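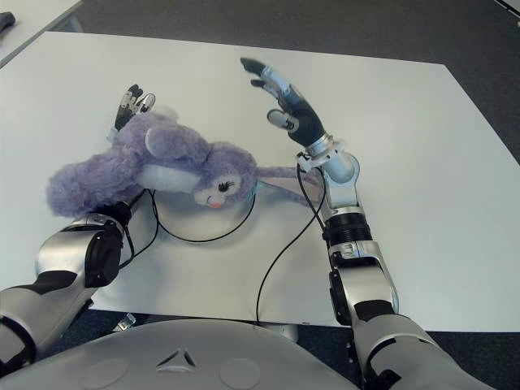 *Lavender plush bunny with white face and embroidered eye.*

## Soft Toy Donations: Frequently Asked Questions

The Flellomport Toy Library accepts plush toys throughout the year. Inquiries not covered on this page may be sent to Lilibeth Dimaculangan, Collections Desk.

**Which soft toys are accepted?**
Clean plush animals and dolls of any size that fits in a standard donation bag. Toys with embroidered eyes are preferred for the under-three shelves. Button eyes are not accepted.

**Is matted fur a reason for refusal?**
No. Slight matting is acceptable. Toys with open seams or exposed stuffing are returned to the donor.

**Should toys be washed before donation?**
Yes. Machine-wash at the temperature shown on the care label and air-dry fully. Long ears should be laid flat during drying. Do not use fabric softener.

**How many items may be donated at once?**
Households may bring up to 60 items per visit. Schools and other groups with larger donations must contact Janaka Munshi in advance.

**Where are donations received?**
At the Kamine Street entrance, during regular opening hours. The Jandis branch lends toys but does not receive donations.

**May a donated toy be reclaimed?**
Only before it has been cataloged. Please keep the donation slip.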